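3.2 Table coverings and meal noise

Wave two of the diary study ran in May with 116 households, all from the Flultero housing blocks. Each household kept a noise diary for 25 days and rated every shared meal from 1 (very quiet) to 7 (very loud). Missing days were left blank, not filled in. Same rule as wave one.

We expected family size to drive the ratings. It did, partly. Homes with small children scored higher at breakfast but the gap mostly closed by dinner. What we had not planned for was the table itself. People kept writing about it in the margins – plates scraping, cups set down hard, a chair knocking the leg. So a question on coverings was added to the exit form: bare, cloth, plastic, or mats only. Of the households, 72 ticked cloth. Figure 4 shows a table with a cloth on it.
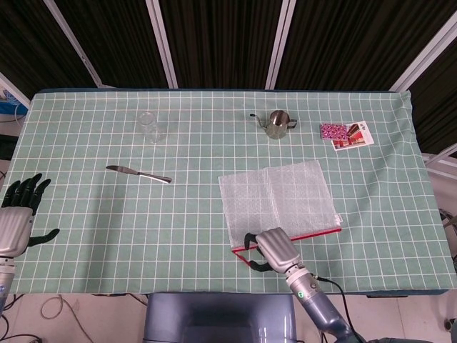

Figure 4. Table with a printed cloth, pale green with a grid of thin white lines.

Cloth homes gave lower ratings on weekday evenings. On Saturday the difference went away, and we do not have a good account of why. Guests, maybe. Longer meals. The diary form had no line for visitors, a gap we also noted in wave one and then did not fix.

Two cautions. First, covering type was self reported and asked only once, at the end. Some people change the cloth for a weekend or take it off altogether, and the form could not catch that. Second, cloth homes may differ from bare-table homes in other ways (rugs, curtains, older furniture) that soften sound on thier own. The Prisance checklist covers floors and windows but it went to the first building only, too few returns to use here.

Ratings are also not sound levels. A family used to noise may call a loud dinner a four. The Latent scoring method adjusts for this by centering each diary on its own mean, and we report both versions in Table 3. Centered scores show the same pattern, weaker. Lunch was dropped from both becuase so few households ate it together.

3.3 Time of day

Dinner start times were taken from the diary header, rounded to the quarter hour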